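Marble, honey wood and one very shiny pole: the Hullcombe room 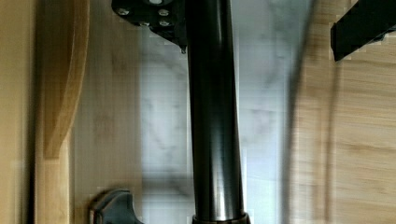 Interiors / Small rooms

I've been meaning to put this page up since January, and Aileen Fajardo has now asked me for it twice, so I've finally sat down with a pot of tea and done it. It's a short gallery (one picture so far!) from the back room in Hullcombe, and it's all about surfaces, which if you've been reading me for a while you'll know is my favourite thing to go on about.

First up, black against marble. The pole is glossy enough to pick up a bright line all the way down its middle, with softer greys to either side, and then there's that darker ring at the bottom where it gets a bit wider. I'm very fond of the ring. Behind it is the pale marble pattern, white with faint grey veining, and in some lights it goes a little bit blue. I wanted a quiet pattern and I think we got one — the veins are streaky and soft, and they don't shout at you when you come in with your coffee.

Then the wood, over on the left. It's a light honey colour with fine pale lines of grain running up and down, and the edge has a lovely slow curve to it. I can't walk past without running my hand along it. Damián Arellano talked me into the curve when I'd have been perfectly happy with something square, and I've told him he was right, which he's mentioned at least 8 times since.

And a word for the bolts. There are four silver heads on the black angled plate by the upper part of the pole, and I love that they're just out there on show. Aileen would have had them covered up. We had quite a long chat about it over lunch and I won, mostly by being the one who does the dusting.

Speaking of dusting, a few of you wrote in after the last page to ask how I keep black gloss looking decent. A soft dry cloth, little and often, and a barely damp one for fingerprints, followed by the dry one again. I've tried sprays and they leave me with smears that I only notice at seven in the evening with the lamp on. The honey wood gets a dry duster along the grain and is otherwise left in peace.

Colours next to it, for anyone planning something similar: I tried a warm cream called Woda first and it went rather yellow beside the marble pattern. The one I ended up liking is Flamis, a chalky off-white, and I bought far too much of it. The tester pot cost me £2 and would have saved me a lot of bother if I'd bought it before the big tin and not after.

I'll add more pictures to the gallery once the Bermúdez cushions are here and I've decided about the rug (green, possibly, but don't hold me to it). If you've got marble and wood together at home, do send me a photo of your own — I do love a nosy at other people's rooms, and I'll put a few up on the readers' page with your first name next to them.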